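Nirow Hand-Held Gripper
Demonstration tool for teaching arms by hand
Made by Viten

Overview
Specifications
Methods note
What's in the case
Ordering

Overview

The Nirow is a two-finger gripper you hold in your own hand. You pick things up with it, put them down, slide them, turn them over, and the camera on top records the whole business from just behind the fingers. Later on, those recordings are used to train an arm carrying the same pair of fingers. If you have ever spent an afternoon steering a robot with a joystick to collect a handful of usable tries, you will understand why so many of our customers write to us sounding relieved.

We built the first Nirow for our own work on tabletop tasks, and it stayed a lab tool for quite a while before Kylie Hoani talked the rest of us into selling it. We're glad she did! The people who use it now are mostly small research groups, with a few teaching labs and one very patient furniture workshop among them.

Specifications

Fingers: two, matched pair, matte black, screw-mounted
Pads: replaceable, sold in pairs
Opening: 100 mm at full spread
Weight in hand: 822 g with camera fitted
Recording: wrist-view video with finger opening logged alongside
Export: works with the Maldonado training package, version 19 and later
Wrist strap: included, left or right hand

Methods note: does pad wear matter?

We get this question more than any other, and for a long time our answer was a shrug and a recommendation to keep spares. In September, Aaliyah Turcotte and Veronica Marinescu finally sat down and looked into it properly, and we thought the result deserved a place on this page — it changed what we put in the case.

They recorded 300 demonstrations of a single task, lifting a thin plastic sheet off a desk by its edge and setting it down again a hand's width away. Half were recorded with fresh pads and half with pads that had been in daily use. Two policies were trained, one on each half, with the same settings and the same number of steps. Each was then given 100 tries on the arm, again with fresh pads.

The policy trained on fresh pads finished 82 of its tries. The one trained on worn pads finished 63. Most of the missed tries in the second group went wrong at the same moment, with the fingers closing a little too high over the edge of the sheet and coming away with nothing. Veronica's reading is that people holding a worn gripper learn to press down harder and come in at a flatter angle, and the policy copies the habit without having the feel in the hand that made it useful. We think she is probably right, although one task on one kind of desk is a narrow base, and we would love to see somebody repeat it with cloth or card.

Starting position mattered as well, and more than we expected. Demonstrations that began with the fingers open and low over bare desk, with the sheet off to one side of the view, trained better than those that began directly above it. 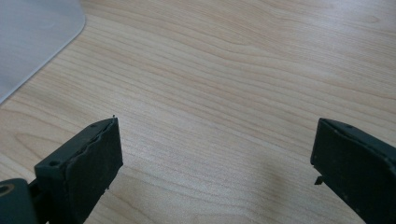

Aaliyah now asks everyone who records for us to begin that way and to hold still for a breath before moving. It feels slow for the first dozen or so, and then you stop noticing. The full write-up, with training settings, comes with every order and can also be had by writing to Lise Cormier at the Hotari office.

What's in the case

Gripper with camera fitted
Three pairs of pads (previously one)
Wrist strap
Driver for the finger screws
Charging cable
Printed copy of the methods note

Ordering

Units are put together in small batches, so please write before you plan a project around a delivery date. Liette Lemieux handles orders and will tell you plainly how long the wait is. Pads ship separately and usually go out the same week.

Page updated 20 November 2024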